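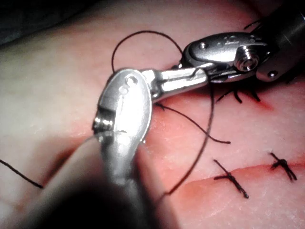
The queue was fine until the music looped, according to Jurgita Vītola, and after that she started counting how often the same polka came back around. I heard some version of this all evening at the Pludbridge lantern walk, and I have to admit it wrecked my plan for this section. I had come with a clipboard full of questions about waiting times (how long did you think it would be, how long was it, would you do it again) and people kept telling me about the polka!

So let me back up a little. Pludbridge is a mid-sized amusement park, and every November it shuts most of its big rides and opens a walking route through the gardens after dark. There are paper lanterns on the lake, a puppet barn, a hot chocolate stand run under the Pelik name, and at the far end the old carousel, which is the only ride most people care about that late in the year. Tickets are timed. The park told me it releases 1000 for the early slot and another 1000 for the late one, and on the nights I was there both slots sold out. The carousel can't come close to handling that many people at once, so everybody ends up in the same line sooner or later, and that line was what I was there for.

I handed out 500 short paper surveys at the exit gate and got nearly all of them back, mostly thanks to Ashraful Marikar, who had the good sense to stand next to the trash cans where people were stopping anyway. I was over by the parking lot shuttle looking hopeful and did much worse. We used the same wording both times, with one change I'll get to below.

4.2 What people said about waiting

Going in, I expected the families with small kids to be the grumpy ones. I had read plenty of older work on ride lines that says so, and I have two kids myself, so it seemed like a safe bet. The surveys went the other way. Parents of little ones gave the wait kinder marks than the couples and teenagers did, and when I read through the comments I could sort of see it. The line runs right past the lake. The kids had lanterns to look at, geese to yell at, and a low wall to climb on (which staff asked them not to do, over and over, very politely). The grown-ups without kids had their phones and the polka.

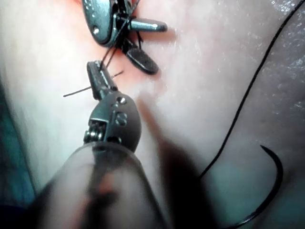 Figure 3. Lower instrument with its jaws closed on a strand of black suture thread, and a second instrument near the top.

Now, the change in wording. Dissanayake, in a paper I lean on all through this one, argues that asking guests how long they waited makes them crankier about everything they answer afterward. I wanted to try that out, so half of our forms put the waiting question first and half put it dead last. The people who got it last did like the evening a bit better, on paper anyway. I don't want to make too much of it. It was a small gap, the forms were handed out in stacks, and I'm pretty sure one stack went almost entirely to a church youth group who had just eaten a great deal of fudge.

What I feel much better about is the music. The comment box was blank, with no hint at all of what to write, and the soundtrack still came up more than the cold, the price and the bathrooms. Guests who joined the line late in the evening were rougher on it than guests who joined early. Staff were rougher still. One ride operator hummed the whole tune for me, with his eyes shut, including the little skip where the track starts over. I asked the park whether the loop could be made longer, and the events office said the player is an old Prollis unit that holds one short program at a time, and that a new one had been on the wish list for a while.

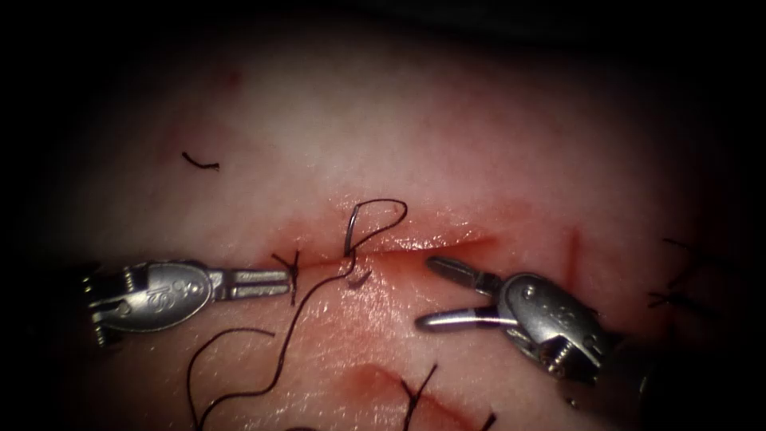

I also asked about splitting the line in two, one side for the carousel and one for people who only wanted to see the lake, and there the office was less keen. They had tried ropes once before and guests simply joined whichever side was shorter, then asked to be let across at the front. I watched people do the same thing at the Pelik stand, where there was a perfectly clear sign, and I did it too, before I noticed the sign.

One more thing on the late slot before I move on to ticket prices. Guests in that group spent longer in line, and a good number of them wrote that they'd have been happy to skip the carousel if somebody had told them at the gate how long it would take. There was no board at the gate. There was one at the carousel itself, facing the people getting off.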